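Fleltudum Two-Finger Gripper — Demonstration Days at Starkovside

The Fleltudum is a two-finger gripper for light handling, supplied with a wrist camera and mounting plate. It may be seen at work at our Starkovside premises on 28 August 2020. Each session lasts 40 minutes and is limited to 5 visitors. Povilas Rozīte will operate the arm and take questions on fitting and maintenance.

The programme follows the one given in July. Visitors are shown a plain block being gripped and held, with the wrist camera view relayed to a screen beside the bench. 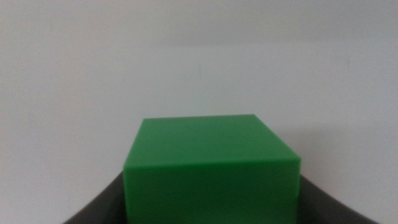

Photo: Eleri Landeg / Starkovside

In the wrist view the dark grey fingers hold the green cube from either side. Visitors may bring small parts of their own for trial, provided that these weigh no more than 700 grams — please state the material when booking.

Order reference: Fleltudum 228
Supplied with: wrist camera, mounting plate, one pair of fingers
Optional: Bite finger set, for narrow parts
Delivery: roughly five weeks from order

Bookings and requests for a quotation should be addressed to Eleri Landeg at the Zindville office.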